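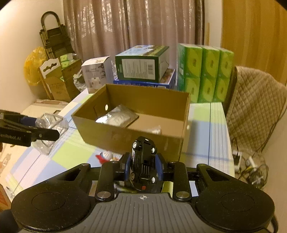 A toy car turned to show its underside, and an open cardboard box.

What Is Under a Toy Car?

Most people look at a toy car from the top. The paint and windows are there, so the top gets the attention. The underside is where you can learn how the car is put together.

The flat part under a car is called the chassis (say "CHASS-ee"). On a full-size car, the chassis carries the engine, the seats and the people. On a toy car it has less to do. It holds the wheels in place and closes the bottom of the body.

Ridges and slots

The chassis in the picture is black, and it is not smooth. It has ridges, slots and a recess in the shape of a rectangle. A recess is a place where the surface is set lower than the area next to it.

Many toy chassis are made in a mold. A mold is a hollow block. Hot, soft plastic is pushed into the hollow, where it cools and turns hard. Then the mold opens and the part comes out. Every ridge on the part was a groove in the mold, and every dip on the part was a bump in the mold.

Ridges are useful. A thin flat sheet bends easily. Add a ridge and the sheet becomes stiffer, although only a little more material has been used. You can test this with a sheet of paper:

Hold the paper flat by one short end. The other end droops.
Fold the paper lengthwise down the middle, then open it halfway.
Hold it by the same end again. It droops much less.

Wheels and axles

A toy car usually has two axles. An axle is a thin rod with a wheel at each end. In many small cars, the rod and both its wheels turn together. The rod sits in a narrow channel that is slightly wider than the rod – if the fit were too tight, the wheels would drag.

The middle part of a wheel is the hub. Look at the hubs in the picture. Three are white and one is a duller tan-gray.

Hair and carpet fibers can wrap around an axle and slow it down. If a car stops early or pulls to one side, turn it over and check there first.

Tiny lettering

Toy cars often carry very small letters. These may give the maker's name, the model or the country where the toy was made. A magnifying glass helps. So does a lamp placed low and to one side, as raised letters then throw small shadows.

Putting cars in a box

An open cardboard box is a good place for toy cars. Cardboard is light, and its walls are stiffer than they look. Many boxes have a wavy sheet of paper glued between two flat sheets. The waves work as ridges do on a chassis.

Some boxes have round holes in the side walls. A hole lets in light and air, and a large one can serve as a handle.

Words to know

Axle: a rod that joins a pair of wheels.
Chassis: the base of a car.
Hub: the middle of a wheel.
Mold: a hollow shape used to form a part.
Recess: a part of a surface that is set lower than the rest.

Written by Natnael Hadgu
Last updated 30 November 2021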